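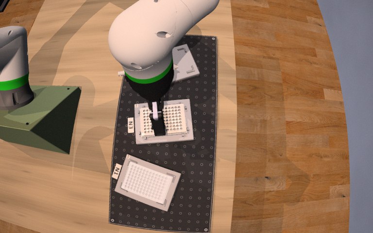

Welley 2632 Height-Adjustable Workbench

Item no. 2632
Manufacturer: Welley
Supplied by: Fiscombe Equipment, Institutional Furniture Division
Availability: Made to order

Overview

The Welley 2632 is a freestanding workbench intended for schools, training centers, repair shops and light assembly areas. It is supplied with a solid beech top on a welded steel frame and may be raised or lowered by hand crank to suit seated or standing work. The bench is delivered in two cartons and is assembled on site by the customer or, by prior arrangement, by Fiscombe installation staff.

The 2632 replaces the earlier Dilanach bench, which has been withdrawn from the catalog. Drawers, shelves and vises purchased for the Dilanach model will fit the 2632 without modification. Back panels will not, as the upright posts are set closer together on the new frame.

Worktop

The top is made of glued beech staves and is finished at the factory with two coats of hardwax oil. It is reversible. Customers who expect heavy wear are advised to turn the top when the first face has become marked, and to oil the fresh face before use. Replacement tops may be ordered separately.

Beech moves slightly with changes in humidity. The fixing brackets are slotted to allow for this, and the screws should be tightened only until the top no longer shifts under hand pressure. Tops that have split after being fixed through additional holes are excluded from the warranty.

Frame

The frame is finished in powder coat, available in light gray or dark blue. Leveling feet are fitted as standard. Locking casters are available as an option and must be specified at the time of order, as they require a different lower rail. The crank handle folds beneath the top when not in use and may be mounted at the left or right end.

Accessories

Single drawer with lock, Baert pattern
Three-drawer cabinet with central lock
Full-width lower shelf
Back panel with tool hooks
Front vise, with or without jaw covers
Power strip bracket (power strip not included)
Locking casters, set of four

Locks are keyed alike within a single order unless the customer requests otherwise. Please state this request in writing on the purchase order.

Care and maintenance

Wipe the top with a damp cloth and dry it promptly. Solvents, bleach and abrasive pads should not be used. Re-oil the surface once a year, or more often in dry rooms. The crank mechanism is greased for life and does not require service. Frame bolts should be checked for tightness one month after assembly and annually thereafter.

Ordering and delivery

Orders are accepted from schools, public bodies and registered businesses. Standard lead time is 18 working days from receipt of a signed purchase order. Orders placed in July should allow additional time, as the Welley plant closes for part of that month.

Delivery is to the ground floor. Delivery to upper floors can be quoted on request, provided that the customer confirms elevator dimensions in advance. Cartons should be inspected before the delivery note is signed, and any damage recorded on the note.

Inquiries regarding quantity pricing, replacement parts and installation should be addressed to Milagros Nina, Institutional Sales, Fiscombe Equipment. Printed finish samples are not issued; coated steel samples are available free of charge.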